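Clirkilach Lyrics Set: read me first

Hello, and thank you for stopping by! Clirkilach is a small collection of dancehall and reggae lyrics written out by ear from sound system evenings in Evberg. There are 109 songs in it so far, most of them never printed anywhere, and I have tried to write them down the way they were sung (patois spellings, half-rhymes, shouts to the selector and all).

What you get

Each song has its own text file, with the title on the first line, the singer's stage name on the second and the words after that. Choruses are written out in full every time they come round, which makes for longer files but saves you a lot of scrolling. The longest file is "Yagi Come Home", at 300 lines, and I must have played that tape until my ears rang.

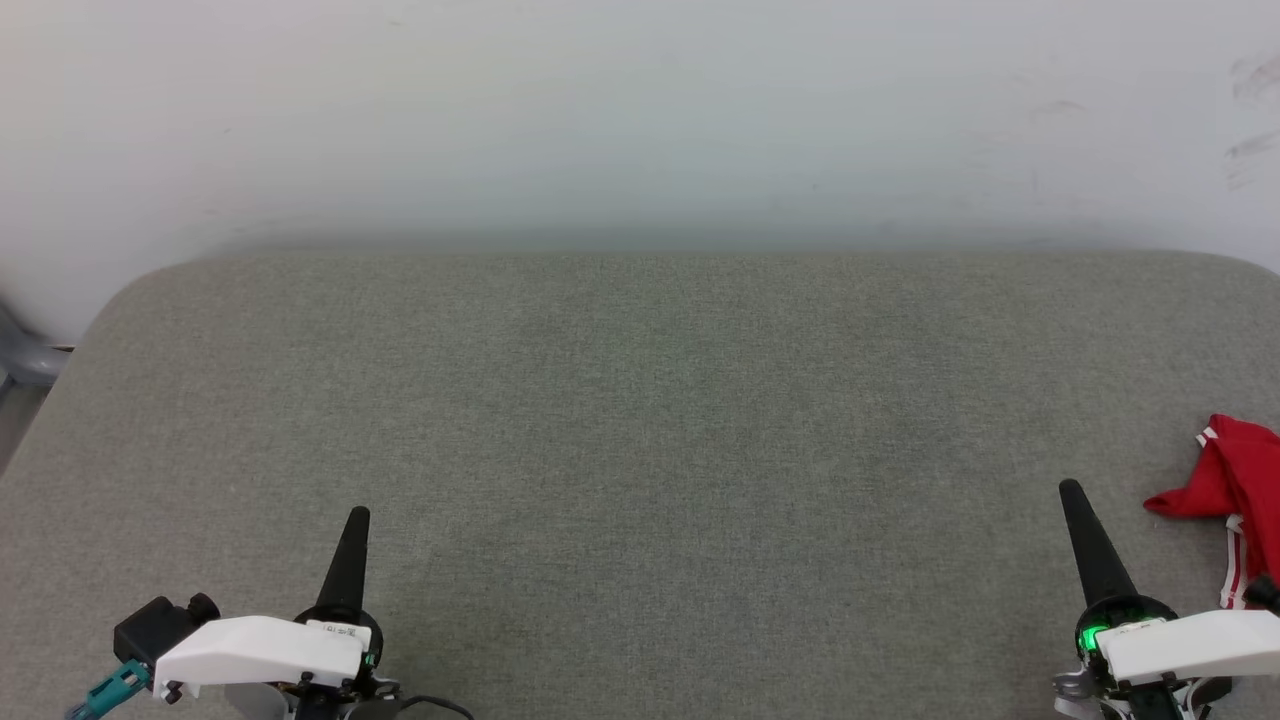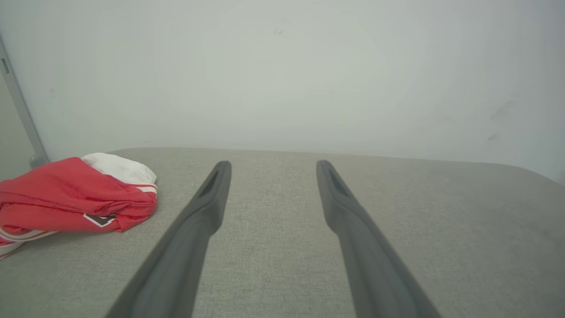
Top: the grey tabletop, with a red cloth near the right-hand side. Bottom: two dark grey gripper fingers with a gap between them.

Spelling

I went back and forth on this for ages! Where a singer says "seh" I write "seh", and where the same singer says "say" a verse later I leave that alone too. A question mark in square brackets means I couldn't catch the word. Please do send me your guesses, especially for the Elleo recordings, where the bass swallows nearly everything.

Still to do

I have another 40 songs waiting on cassette, and I hope to add the first of them in September. The word list is thin as well, and a few of the entries are only my best guess.

Using the set

You are welcome to read, sing, teach from or study these lyrics. Please ask before printing any in a book, as the singers' families like to know where the words are going. Corrections can go in the issues page, with the song title and line number.

Banafsheh Kazemi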